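Looking after the Vanov bench cell: frequently asked questions

We get a lot of questions about the Vanov cell, mostly from people who have just been given the key to the room and want to get going. Great! It's a lovely machine to work with and most of the care it needs is simple. If your question isn't answered below, leave a note in the cell log and we'll add it to the page.

Which bits make up the cell?

Two arms, a table with a felt cloth, and the tools on the ends of the arms. The right arm carries a two-finger parallel gripper and the left one carries a multi-fingered hand. They're different tools with different habits, so please don't assume that what you know about one applies to the other.

What order do I switch things on in?

Controllers first, then the arms, then the tools. Wait until both arms report ready on the panel before you start the tools. If the hand comes up before its arm is ready it will sulk with a comms fault, and you'll have to take the whole left side down and start again. No harm done, but it's slow.

Do I need to home the hand every time?

Yes, every time the power has been off. Keep the space above the cloth clear while it runs, as the fingers open out fully before they curl. It's a great thing to watch the first time, all the joints going one after another. The gripper homes by itself, but do check that the jaws have gone to full open before you load a program.

How often do the gripper fingertips need changing?

We change them at 3,000 cycles, or sooner if they've gone shiny. The counter is on the tool page of the panel. Our last pair came off at 2,807 with a nick on the inside face that was making thin things twist in the grip. Always change both together. A new tip against an old one closes off-centre and you'll spend an afternoon hunting for a calibration problem that isn't there. (We did.)

Spare tips are in the Cherkaoui parts drawer, in the bags marked R. Reset the counter afterwards!

How do I clean the hand?

Power off, then a dry soft brush between the fingers, working from the palm outwards. Fluff from the cloth loves to collect round the joints. Go along the grooves in the shell with the same brush. No sprays and no wet wipes anywhere near the fingers. If something sticky has got in, leave it alone and tell us.

And the cloth?

A lint roller before each session, and a proper vacuum once a month. Look at it with the lights low and from the side, which shows up ridges far better than looking straight down. If it has crept, smooth it from the middle towards the edges. A ridge you can hardly feel is enough to tip a light bottle when a finger brushes past.

The right arm stops with a force warning when it reaches across. What's wrong?

Nine times out of ten it's the cable along the arm. There has to be enough slack at the wrist for a full turn each way. Jog the wrist slowly by hand control and watch the cable all the way round. If it pulls tight, release the clip nearest the tool, feed a little more through and clip it again. Then jog it once more, both directions. If the cable is free and you still get the warning, check the payload setting, as it goes back to the default after an update.

Can I move the tape on the floor?

Please don't. We set the table by it. If a strip is lifting, put new tape exactly over the old one.

What can I use as test objects?

Nearly anything light that won't leak or shed! We like a mixed set for the Kornesico check, with something soft, something flat, something long and something with a cap. Round things and flat things show up quite different faults. Flat ones will tell you straight away if the gripper is set too high, and a squashy toy is brilliant for finding out whether the closing force is too strong.

How long does the Kornesico check take?

Allow 2 hours for your first one and a good deal less after that. Run it 3 times after any tool change and write down all the results, including the bad one you'd like to forget.

What should I do before I leave?

Park both arms, jaws open, fingers relaxed. Objects back in the box. Tools off, arms off, controllers off. Note the cycle count in the log.

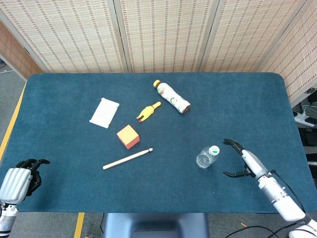

Plorka, November
Kornesico check under way, with the gripper wide open next to the small water bottle and the left hand empty over its own corner of the cloth. The rubber chicken has joined the standard set. If you use it, please put it back in the box with the rest.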